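Forum Beauté et soins > Peaux sensibles > Fonds de teint et bases

Sujet : Fond de teint Plisska sur peau sèche, ça marque beaucoup

mirabelle_k
Bonjour à toutes et à tous. Je vous prie d'excuser mes fautes, le français est ma troisième langue et j'écris avec un dictionnaire à côté. J'ai commencé à me maquiller assez tard et je travaille dans un bureau où l'air est très sec. Depuis le mois d'octobre j'utilise le fond de teint fluide de Plisska, teinte sable. Le matin le résultat me plaît, mais vers 15 heures je vois des plaques autour du nez et sur le menton. Ma routine est celle-ci : nettoyant sans savon, crème Orberg, j'attends 2 minutes, puis le fond de teint avec une éponge humide. Est-ce que je dois changer de crème ou de fond de teint ? Je préfère ne pas acheter les deux en même temps.

tante_poudre
Bonjour et bienvenue. Ton français est très bien. Deux minutes, c'est trop court pour la crème Orberg, elle est riche et elle reste longtemps en surface. Essaie un quart d'heure, le temps du café. Garde le fond de teint pour l'instant.

Lou-Anne74
Pas d'accord du tout. J'ai eu le Plisska et il m'a fait pareil avec trois crèmes différentes, en attendant ou sans attendre. C'est un fini mat, il n'est pas fait pour les peaux sèches, même si c'est écrit « tous types de peau » sur la boîte. Passe au Windska, il est plus cher (une trentaine d'euros chez moi) mais il bouge beaucoup moins.

mirabelle_k
Merci pour vos réponses. Je vais d'abord essayer avec l'attente, parce que cela ne coûte rien. J'ai aussi une question sur la poudre : j'en mets sur tout le visage, peut-être que c'est une erreur ?

tante_poudre
Sur tout le visage, oui, c'est trop. Seulement sur le front et les ailes du nez, avec un petit pinceau. Et pas de poudre sous les yeux si tu as la peau qui tire.

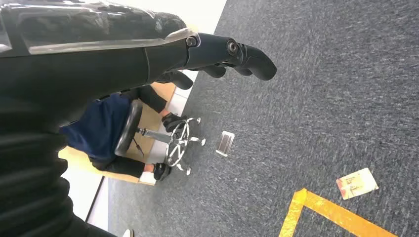

Main noire ouverte au-dessus de la moquette

Lou-Anne74
La poudre n'explique pas tout. Moi je n'en mettais pas et j'avais quand même les plaques sur le menton. @tante_poudre, tu as quelle peau ? Si elle est mixte, on ne parle pas de la même chose.

tante_poudre
Mixte, je le reconnais. Mais ma fille a la peau sèche et elle le porte sans problème, avec la base Parry en dessous.

gris_perle
Je me permets une remarque : la base Parry contient beaucoup de silicone, et chez moi elle fait des peluches avec toutes les crèmes un peu grasses. À tester sur une joue avant de sortir.

mirabelle_k
Bonsoir, je reviens après 4 essais. Avec un quart d'heure d'attente et la poudre seulement sur le nez, le menton est nettement mieux. Autour du nez il reste une zone qui marque, surtout à gauche. Je n'ai pas encore essayé la base, la remarque de gris_perle me fait hésiter.

Lou-Anne74
Bon, je suis contente pour toi, mais je maintiens pour le Windska. Demande un échantillon en parfumerie, ils en donnent parfois.

gris_perle
Pour le nez, tapote une goutte de crème avec le doigt à midi, par-dessus le maquillage, sans frotter. Ensuite tu reprends à l'éponge.

mirabelle_k
Je ne savais pas que l'on pouvait mettre de la crème par-dessus. Je vais essayer demain à la pause et je vous écrirai le résultat ici. Je demanderai aussi l'échantillon.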